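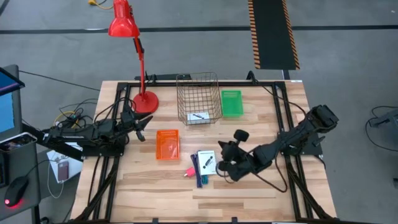

Wer im Treppenhaus wohnt, ist nie allein

Seit dem Frühjahr gilt in unserem Haus in der Pultisstraße eine neue Hausordnung. Sie umfasst 11 Seiten. Die alte hatte zwei und hing hinter Glas neben den Briefkästen. Die Verwaltung Munach hat sie an alle 24 Parteien verschickt, mit der Bitte um Unterschrift.

Ich habe unterschrieben, halte das Papier aber für einen Fehler. Geregelt wird darin, wie lange ein Kinderwagen im Erdgeschoss stehen darf, welche Fußmatten zulässig sind und ab wann Schuhe vor der Tür als »dauerhaft abgestellt« gelten. Fluchtwege müssen frei bleiben, darüber streite ich nicht. Eine Fußmatte von fünf Millimetern Höhe hat damit wenig zu tun.

Früher klingelte man. Wenn das Fahrrad im Weg stand, sagte man es dem Nachbarn, der schimpfte kurz und trug es in den Keller. Heute geht eine Meldung an Munach, drei Wochen später kommt ein Brief, und beim nächsten Mal grüßt man sich nicht mehr — obwohl man Wand an Wand schläft. 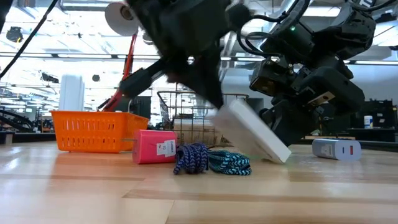
Escobedo schreibt zu einer früheren Fassung dieses Textes, das Klingeln funktioniere nur bei Leuten, die sich trauen. Sie habe zwei Jahre lang über fremde Kartons steigen müssen und sei für den Brief der Verwaltung dankbar gewesen.

Den Einwand nehme ich ernst. Wer neu einzieht oder schlecht Deutsch spricht, hat es schwerer mit dem Klingeln. Dafür würde allerdings eine Seite reichen, mit den Ruhezeiten, dem Brandschutz und einer Telefonnummer. Über die Schuhe können wir im Hof reden. Im Oktober ist Hausversammlung, dort werde ich das beantragen.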